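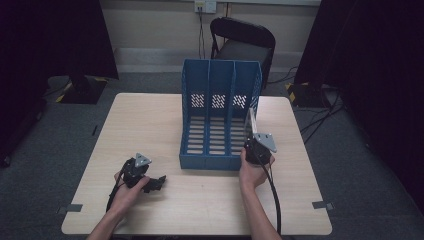
Where the Handouts Go: Paper at Prarbridge, Spring Term

Jun 3, 2021 | Yuxi Liao, Shaohua Xia, Yiğit Tatlı
5 min read

1. What we wanted to know

Everyone at Prarbridge complains about handouts. Too many, wrong day, already online. We wanted to find out what students do with them once they leave the classroom. Do they get read, filed, lost, used as scrap? The print office could tell us what goes out. Where it ends up, no idea, so that became the project.

First plan was to cover the whole college. Too big. Cut down to first-year courses in two departments, history and biology, because Yuxi takes one and Yiğit takes the other.

2. How we did it

60 students signed up. Each one kept every handout from their course for the term, or wrote down what happened to it if they didn't keep it. Log sheet was one page (yes, paper, we heard the jokes). Columns: date, course, number of sheets, read or not read, where it is now.

Sheets collected at the end of term, typed into a spreadsheet by Shaohua. Two evenings. Some handwriting not readable, those lines left out.

Also talked to a few instructors. Short chats, no recordings, notes only.

3. Results

Total logged: 3316 sheets. More than we expected, and that is with the unreadable lines gone.

History hands out more per class but in shorter packets. Biology is lab sheets mostly, and those nearly always get used because you have to write on them and turn them in. So "used" is not really a fair comparison between the two. We noticed this too late to change the log.

Of the history readings, students kept most of them until the midterm and then stopped. The logs go quiet after that. Could be that people threw them out, could be that people got tired of filling in the log. We can't tell which and we should of planned a check-in halfway.

Storage. Answers to "where is it now" were all over the place:

- bottom of backpack (the big one)
- folder or binder
- desk pile
- a roommate has it
- "somewhere"

Students with some kind of fixed spot, a tray, a file box, one drawer, could find a given handout faster when we asked for it by date. We did the find-it test with a small group only so don't read too much into it. The type of storage didn't seem to matter much. Color-coded binder people were no quicker than shoebox people. One shoebox, very fast.

83 percent said they would rather get readings as a file and print only what they need. Same people, when asked if they had printed anything themselves this term: mostly no. Printing costs money and the second floor printer jams.

4. Instructors

Mixed. The history side likes paper in class because laptops stay closed. Biology said lab sheets have to be paper, wet benches. Fair point. Nobody we talked to had been told how much their course prints. One asked us for the number and then went quiet when we gave it.
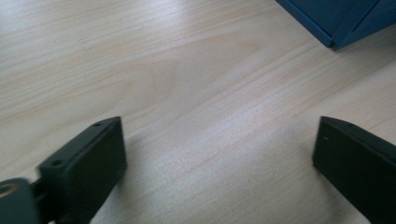
Lefteris Spanos read our draft and thinks we are too easy on the file option. He said a reading that arrives as a file is a reading that gets opened the night before the exam, and he would like to see us ask students what they remember a month later, on paper and on screen, before we tell any department to stop printing. He also said the backpack answer didn't surprise him, his own office is worse.

We think he is right about the memory question. Out of scope for us, no time left, but it should go in if another group picks this up.

5. What we suggest

Let students opt out of paper readings at the start of term. Keep lab sheets as they are. Send each instructor their sheet count once a term, no comment attached. Punch holes in handouts before giving them out, cheap and several people asked for it. And put the date on top! Half the sorting trouble in our logs comes from undated pages.

The print office is open to a trial in July with summer courses, capped at 1000 sheets per department. We have not seen the written version of this yet.

6. Problems

Small group, all volunteers, probably tidier than average. Only two departments. Log sheet had no column for "gave it back." Spreadsheet was saved over once and Shaohua had to redo part of biology, so there might be small erors in that section.

Thanks to Shaohua Xu for lending us the room and reading section 3 twice.

Contact: Prarbridge Student Projects, main office | © 2021 the authors | Back to top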